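The Plain Block Holds Its Ground
Toy makers keep adding parts. The most useful item in the box is still a solid with six faces.

By Petrica Surdu

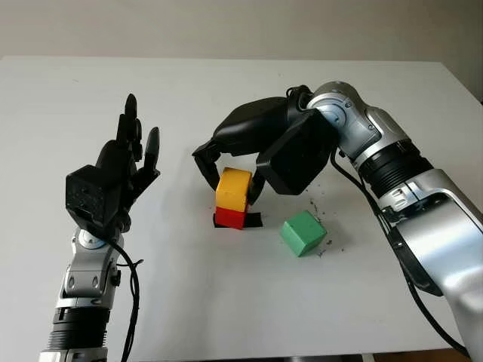 A set of building blocks has no instructions, no moving parts and almost nothing to repair. Its performance depends on four properties: size, weight, edge shape and surface finish. Changes in any of these affect how easily two blocks can be placed one on the other, and most buyers never see them listed on the carton.

Ludmila Pešek has kept a record of them for 13 years. She runs the finishing room at Eskildsen, a small workshop in Arkemdale that supplies painted hardwood blocks to preschools and toy libraries. The shop turns out 300 sets in a normal October, its busiest month, and each set passes over her bench before it is boxed.

Size comes first. The Eskildsen cube is cut to fit between the thumb and fingers of a child of three, with enough height left over that the fingertips stay clear of the table when the block is set down. A smaller cube is easier to close the hand around but harder to release cleanly. The fingers drag on the block underneath and the stack shifts.

Weight is governed mostly by species. Beech and maple are the usual choices. Both are dense enough that a block stays put when a sleeve brushes it. Basswood is cheaper and machines well, but a basswood cube is light, and painted basswood dents at the corners within a season of classroom use. Foam blocks avoid the dents and are quiet on a hard floor. They also compress, so a tall stack leans before it falls.

The edge is where makers differ most. A sharp edge gives the largest flat contact area and the most stable stack, and it chips first. A rounded edge is kinder to hands and holds paint better, because the film does not thin out over a corner. The cost is contact area. On a heavily rounded block the flat part of the face can be noticeably smaller than the block itself, and a block placed slightly off center sits closer to its tipping point than it seems to.

"People line up the outsides," Pešek says. "The outsides are not what is holding it."

Her own edges are taken down on a small radius cutter and finished by hand. She rejects a block if the radius changes along its length. The test is done by touch, with the thumb, under a side lamp.

Mixed sets complicate the matter. Many classrooms have blocks from several makers in the same bin, some square-edged and some heavily rounded. Arlindo Bastos, who buys equipment for a group of preschools in Futarau, used to sort them and has stopped. Children learn to put the square block at the bottom, he says, and they learn it faster when the bin contains both kinds.

Finish affects friction. High gloss enamel looks good in a catalog and slides. A flat or satin coat grips better and shows fingerprints less. Pešek uses a satin water-based paint in two coats, sanded between. Red covers well. Yellow does not, and needs a white primer under it to keep the grain from showing through as gray streaks. Her yellow blocks therefore carry one more layer than the others, a difference too small to measure with a ruler but present all the same when a long row is pushed against a fence.

The table matters as much as the blocks. A plain matte top in a light color is the best surface for block work. It does not reflect the overhead lights, and the colors of the blocks stand out against it. It also shows dirt. Crumbs, grit and flakes of old paint are the most common cause of a bottom block that rocks, and a single grain under one corner is enough to tilt a stack of three. Bastos has his staff wipe the tops with a barely damp cloth before the bin comes out — dry wiping moves the grit without removing it.

Trudy Mahuika manages the toy library at Zirnham, which lends out block sets for 18 days at a time. Her inventory stands at 4000 single blocks. Returned sets are washed in mild soap, rinsed quickly and stood on edge to dry with a gap between pieces. Soaking raises the grain and can lift the paint at the end faces, where the wood takes up water fastest. Blocks dried flat on a towel may cup slightly, and a cupped face never sits true again.

Chipped blocks go to Svatopluk Šimek, who repairs them at his own bench in Arkemdale. He sands the chip to a shallow slope, primes it and touches in the color with a flat brush. Cracked blocks are not repaired. He cuts them down into half-height pieces, which the library lends as a separate set — the waiting list for those is longer than the one for full cubes.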